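Subject: Re: [manip-list] Pouring from human video, held-out kettles

On Friday, Nowakowski lab wrote:

> Did you train on the metal kettles at all? Reflective bodies broke
> our pose tracker every time.

No, they were all held out. We trained on 208 human clips, head camera only, and tested on 96 clips with kettles and mugs the model had not seen. The method drops object pose and predicts wrist motion from the hand and the spout tip. 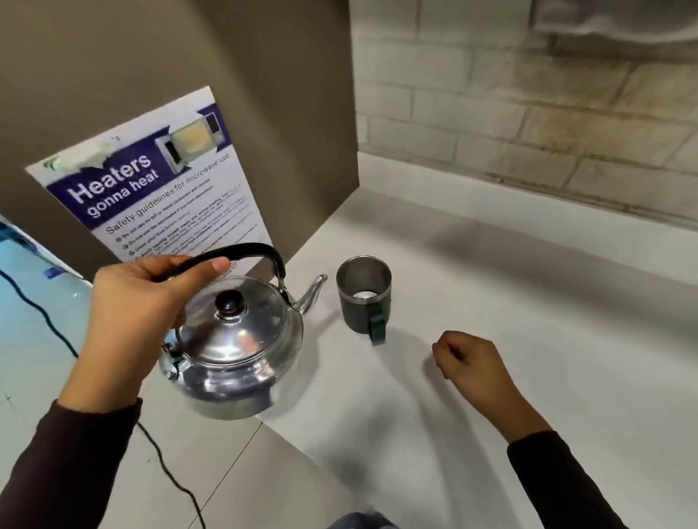 Median spout tip error on the held-out set was 25 mm. Going from 200 training clips to 208 made no difference, so I don't think more of the same will help. Most of the bad cases are left-handed grasps, which are rare in our training data. Mirroring the clips is next.

The Vivlow loader needs a patch to read our files. I can send it to the list if there is interest.

Lusov group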